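The Sink Project: washing up with less water in a shared kitchen

Practical Home Studies, second-year project report
Þorgeirsson House, Firkance

Why I picked the sink

I'd better admit I wanted to do my project on bread. Everybody wanted to do bread, so the list filled up and I got "water and cleaning", which sounded deadly dull. Then I went into our kitchen to make toast, found the tap running over a single teaspoon, and thought, well, there's my project!

My question was a small one: how much water goes down our kitchen sink in washing up, and does the amount change if you move things about without buying anything new? That last bit was my own rule. The coursework sheet on Gistudeck said we could spend money on equipment but I've seen what happens when you give people a new gadget, they use it lots for a fortnight and it ends up in the cupboard with the waffle maker.

I also wanted to know about the sponge. More on the sponge later (I have a lot to say about the sponge).

How I measured

The water meter came from the college store. It's a Suser clip-on one that goes on the pipe under the sink, and it took me most of an evening with my head in the cupboard to get it to stay put. It only reads the total, so it can't tell washing up from someone filling a kettle. I asked people to fill kettles and pans from the utility room tap while the project was on, and mostly they did.

I ran the thing in 2 halves. In the first half I left everything how it always was and wrote the meter reading down at 9 every night on the sheet inside the cupboard door. In the second half I changed the layout and carried on writing. I also kept a kitchen diary, with rows for who was in for dinner, what got cooked and how bad the pans were. Lasagne gets its own symbol.

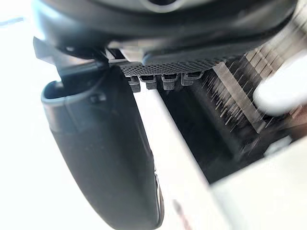

The sink as it is

Ours is a double one, stainless steel, let into a white worktop, with the tall curvy tap in the middle so you can swing it over either side. The left bowl is the bigger, deeper one. The right one is narrow and I'd never really thought about what it was for. When I asked round I got three different answers: rinsing, draining, and "that's where the mugs go".

And that was the problem, I think. With no agreed job for the small bowl it was always full of mugs, so all the washing and all the rinsing happened in the big bowl, under a running tap. You can't rinse into a bowl of suds, so people didn't fill the bowl. They just squirted the liquid on the sponge and let the water go.

What I changed

Two things, and they're both embarrassingly simple.

First, the small bowl became the draining side. We already had a dark grey drainer insert with metal slats that fits over it, living behind the baking trays. I put it in and told everyone that washed things go there. Mugs waiting to be washed go on the worktop, to the left, and they do not go in a bowl.

Second, the sponge got a home. Before, it lay at the bottom of the big bowl in whatever was down there, which is grim, and you had to rinse it before you could use it. Now it sits at the back of the drainer where it can drip. It's a pink oval one, easy to spot, and I picked the back so it wouldn't be under the plates.
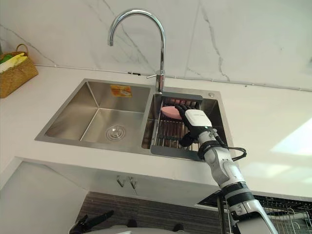

The rest of the routine followed from that. You put the plug in the left bowl, fill it to about a third, wash glasses first and pans last, and do one quick rinse over the drainer at the end with the tap on low. I measured the squirt of washing-up liquid too, because I got keen. A 500 ml bottle was lasting us a lot less time than I'd have guessed, but I started measuring halfway through a bottle so I can't give a proper figure for that and I've left it out of the results. Lesson learnt, start with a full bottle.

What the meter said

Over the whole project the meter clocked 2,104 litres. That looked enormous to me when I wrote it down, and I've no idea whether it's a lot for a house our size. The bigger share came from the first half. The drop was clearest on nights with a proper cooked dinner, and on toast-and-cereal nights there was hardly any difference at all, I suppose since there's not much to save on a plate with crumbs on it.

Lasagne nights were bad in both halves. The dish soaks overnight, someone tips it out, someone else fills it up again. I don't have an answer to lasagne.

Things that went wrong

I missed a couple of readings at the start, before I set an alarm. I filled those gaps by splitting the next reading evenly, and they're marked in pencil on the sheet. The kettle rule slipped a bit too. And the meter slid down the pipe once when somebody shoved the bucket in, so there's one reading I don't trust.

The tray question came up late. We'd been standing wet cutlery on a tray and then tipping the puddle into the sink, and it did occur to me that if the tray stays, the drainer isn't doing its whole job. Next time I'd try a run with the tray and a run without.

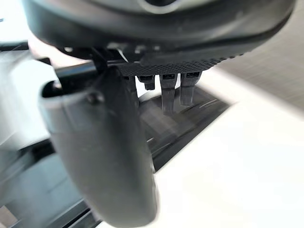
Fig. 3. Close up, by the tray.

What I'd do next

I'd like to do it again over a whole term with the kettle water measured separately, and get a second meter for the utility room so I'm not relying on people remembering. I'd also ask the other house to swap layouts with us halfway through, as their sink has only one bowl and I'd be curious whether a washing-up basin does the same job as our left side.

The drainer has stayed in, by the way. So has the sponge spot. The mugs are creeping back, and I've stuck a note on the cupboard about it.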